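Section 4: Putting the top on your Volton desk

Okay, the legs are standing and the crossbar is in, so now comes the part I like best! I've put together more of these than I planned to (one for me, one for the back room, then one for my neighbor over in Erkville), and this is the order that works for me.

1. Lay an old blanket on the floor and set the top on it, good side down. Drag it and you'll scratch it. Ask me how I know.

2. Set the leg frame on the underside and slide it around until the gap looks even on both long sides.

3. Start all the screws by hand, just a couple of turns each. Don't tighten anything yet!

4. Now go corner to corner and snug them up with the little key from the bag. Stop when they feel firm.

Caution: use the short screws, part 241. The long ones from bag 2 belong to the crossbar, and they can poke right through your nice new surface.

5. Get a helper and flip the whole thing upright. Lift by the frame, please, with one person at each end.

6. Wipe the top with a barely damp cloth, then a dry one.

Note: if it rocks, twist the feet until it doesn't. My floor needed about 22 turns on one foot (old house, what can you do).

Everyday care is pretty easy. I wipe mine down when I remember and keep hot mugs on a coaster, and the Bamham felt dots are great under anything heavy. I wanted to keep that warm honey color, so I skipped the stain completely. Boxes have corners, even small ones like the black-and-white one tilted against the surface by the gripper, so set them down flat and lift them when you want them moved.
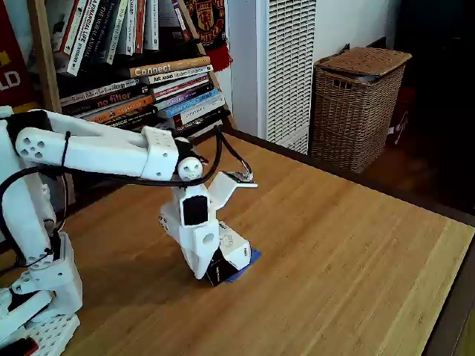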